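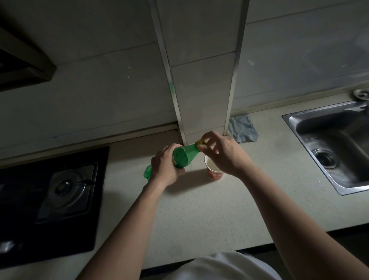
Kitchen and Hospitality Assistant, Marsden Community Hall

Hours: 15 per week, term time and holidays
Contract: permanent, after a probation period of 4 months
Reports to: Barry Gosling, Hall Manager
Start: March, or as soon as possible after that

About the hall

Marsden Community Hall has a main hall, two smaller meeting rooms and a kitchen with a serving hatch. Regular bookings include a toddler group, a lunch club, two choirs, a dance school and a repair morning. At weekends the main hall is mostly let for children's parties, wedding receptions and funeral teas. The main hall is licensed for 123 people seated.

We provide drinks and simple food for most of our own sessions and for hirers who ask for it. Hirers may also bring their own caterers or do their own food, and in that case our staff open up the kitchen, show them where things are and check it over at the end.

The job

You will prepare and serve drinks, soup, sandwiches, cakes and cold buffets, and keep the kitchen clean and properly stocked. It is a working post in a small team. On lunch club days you will work beside our cook, Danilo Macaraeg, who plans the menu and does the hot food. For most other sessions you will run the hatch yourself.

Your main tasks will be:

Setting up the hatch before each session: urn on, cups out, milk and squash ready, till float counted.
Serving customers and taking payment by cash and card.
Making sandwiches and salads to order sheets supplied by the office.
Helping to plate and serve lunch, usually for 34 people.
Washing up by hand and by machine, and putting everything back in the labelled cupboards.
Wiping down worktops, cleaning the fridges and sweeping and mopping the floor at the end of each shift.
Writing up fridge and freezer temperatures, and the cleaning sheet.
Checking deliveries against the order, dating stock and rotating it.
Telling the office when supplies are low. Orders go in by noon the day before delivery.
Keeping allergen information up to date on the board by the hatch.
Taking kitchen rubbish, glass and food waste to the bins in the yard.

You may sometimes be asked to help move tables and chairs when a booking runs close to the next one.

Hours and pattern of work

The 15 hours are normally worked as three daytime shifts and one weekend shift. Daytime shifts run from 9.30 am to 1.30 pm. The weekend shift is three hours, and its start time depends on the bookings. The rota is put up a month ahead. We try not to change it once it is up, but a funeral tea can come in at short notice and we may ring to ask whether you can cover. You can say no.

Extra hours are available in December and during the summer fair, paid at the normal rate. Evening work after 7 pm is rare and is paid at a higher rate.

Pay and benefits

Pay is set on the hall's own scale, and the current hourly rate is shown on the front page of the application form. You will be paid monthly into a bank account. Holiday is 28 days a year including bank holidays, pro rata. There is a workplace pension for those who qualify. You will get a meal on lunch club days, two aprons and a pair of non-slip shoes. Staff can hire the small meeting room at half price.

There is free parking behind the hall, and a covered rack for bicycles. The bus stop is across the road.

What we are looking for

You must have:

Some experience of preparing or serving food, paid or unpaid. Cooking for a club, school or place of worship counts.
A clear understanding of kitchen hygiene.
Enough spoken and written English to take orders, read labels and fill in the record sheets.
A polite and patient manner with the public, including young children and people who are hard of hearing.
The ability to be on your feet for a four-hour shift and to lift crates and trays safely. Tell us if you would need changes to the kitchen or the duties, and we will discuss what can be done.

It would help if you have:

A Level 2 food hygiene certificate. If you do not have one we will pay for the course, and you will take it in work time within your first month.
Experience of using a till and card reader.
Basic first aid.

The post involves regular contact with older people at the lunch club, so we will ask for two references and carry out a background check at the level the law allows for the role. A past conviction will not automatically rule you out.

Training

Your first two weeks will be spent on shift with Danilo or with one of the relief staff. You will be shown the dishwasher, the urn, the fire procedure, the allergen folder and how to lock up. After that you will have a short meeting with Barry once a month until the probation period ends, and twice a year from then on.

How to apply

Application forms are available from the hall office, open 10 am to 2 pm on weekdays, or can be posted to you. CVs can be attached but please fill in the form as well. In the section marked "Your experience", tell us about any food work you have done and how it fits the list above. One side of paper is plenty.

Completed forms should be handed in at the office or put through the letterbox by the side door, in an envelope marked "Kitchen post". The closing date is on the form. Forms that come in late will be kept in case we need to advertise again.

Interviews will be held at the hall and take 45 minutes. The second half is a practical task in the kitchen: you will be given an order sheet and asked to make up a small tray of sandwiches and set out drinks. All ingredients and equipment are provided. Please bring proof of your right to work in the UK and wear flat, closed shoes.

Everyone who is interviewed will be told the result by telephone.

If you would like to look round the kitchen before applying, ask for Barry Gosling at the office. Mid-afternoon is the best time, after the lunch things have been cleared.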